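Stekisum FX Range Set

README, version 16

What this is

Stekisum is a set of intraday price bars for 16 currency pairs, with a column of labels marking where the price met a support or resistance level. It was put together to check one claim that shows up in nearly every daily currency note: that prices turn at levels more often than they would by chance. I did not believe the claim when I started. I believe it a little less now, but the data is here so you can make up your own mind.

If you came looking for trading signals, close the file. There are none in it, and anyone who sells you signals built on it has not read this page.

Contents

bars/ has one CSV file per pair, 30-minute bars, open, high, low, close and tick count.
levels/ has one CSV file per pair, one row per level, with the time the level was first drawn and the time it was retired.
touches/ has one row per touch, joined to the level by level_id.
notes/ has the labeling rules and the list of known errors.

Column names are lower case everywhere except in the touches files, where the exporter wrote Level_ID with capitals. I have left it alone through several versions now, and changing it would break other people's scripts.

Where the prices come from

The bars were built from quotes sent out by Carner, a retail broker feed. A retail feed is one firm's view of a market that has no single price. Carner's spreads widen around the New York close, and the highs and lows in that window are partly a record of Carner's own risk desk. Don't treat a wick at 5 p.m. Eastern as proof that anybody traded there.

A second feed, Esico, was used to cross-check the majors. Where the two feeds disagreed on a bar's high or low by more than the normal spread, the bar is flagged in the column feed_gap. Flagged bars are kept. Earlier versions dropped them, and the results looked cleaner than they had any right to.

The tick count is the number of quote updates in the bar. It is not volume. Please stop calling it volume.

How levels were drawn

Two methods are included, and the method column tells you which one made the row.

The first, swing, takes any high or low that stood for 45 bars on both sides. The level becomes known only when the last of those bars has closed, and known_at gives that time. Use known_at. If you use formed_at instead, you are letting your test look into the future, and you will get a lovely equity curve that means nothing.

The second, average, uses the 142-bar simple moving average. There is no deep reason for 142. I picked an odd length on purpose, to see if a line few people watch would "hold" as well as the popular ones are said to. On this data, it did a respectable job of appearing to. Draw your own conclusions about the popular ones. 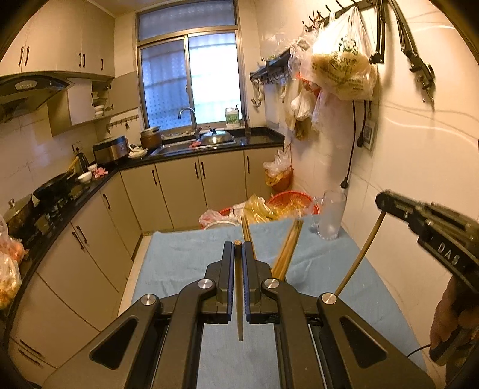
A touch is counted when the bar's range comes within a set distance of the level, scaled by recent volatility. The outcome column then takes one of three values: bounce, break or unclear. The rules for each are in notes/labeling.txt and they are short. Most of the arguments I have had over this set come down to unclear, which is a big class and should be. Commentary tends to leave these cases out. A price that drifts along a line all afternoon has neither respected it nor broken it, and somebody writing the next morning can tell the story either way.

The control set

Every real level has a matching fake one in levels/control/, placed at a random distance from the price at the same moment and retired on the same schedule. Run whatever test you like on both. If your method finds that the fake levels also hold, then your method is measuring how prices wander, and you should say so in your write-up.

I would ask that nobody report a bounce rate from this set without the control rate next to it. I can't enforce that. I can only say that a bounce rate standing alone is close to useless, and that I have seen it quoted alone anyway.

The Xu labels

The folder touches/xu/ holds a second set of outcome labels made with the Xu charting add-on, which marks bounces by its own formula. The formula is closed. I include the labels because people asked for them and because it is useful to compare. In my own checks the add-on was generous with bounces and stingy with breaks, and it changed some past labels after an update - the kind of thing that should bother you more than it seems to bother its users. The labels here were exported once, in November, and have not been refreshed.

Known problems

Daylight saving time. Times are in UTC, but the session column was filled in using New York hours, and in the weeks when New York and London are out of step the London session starts an hour off. Fix it yourself or ignore the column.

Missing bars. Holidays are blank, as they should be. There are also a few short gaps from feed outages. They have not been filled, and if your software fills them with the last close it will create touches that never happened.

Overlapping levels. Two swing levels can sit almost on top of each other, and one move in price will then count as a touch of both. Treating those rows as separate events makes your sample look bigger than it is. The cluster_id column groups them.

Pair overlap. Most of the pairs have the dollar on one side. A strong dollar morning gives you a whole row of "breaks" that are really one event seen from many sides. I have no good fix for this. Resampling by day helps.

What it should not be used for

Live trading, in any form. The spreads are not the ones you will pay.
Claims about exchange volume or order flow.
Forecasts of where the dollar goes next. Nothing in these files knows that, and neither do I.
Ranking brokers. Two feeds are not a survey.

Loading the files

Any CSV reader will do. Set the decimal mark to a period and read level_id as text, or the leading zeros will vanish and the join will fail without an error message. Yen pairs are quoted to three decimals and the rest to five.

Changes in this version

Added cluster_id to all levels files.
Rebuilt the control levels with a new random seed, now stored in notes/seed.txt.
Removed the summary table of bounce rates. People were citing the table and skipping the data.
Corrected two yen pairs whose open and close columns had been swapped.

Reports of errors are welcome if they come with a pair, a timestamp and the row as you see it. Screenshots of charts with lines drawn on them will not be answered.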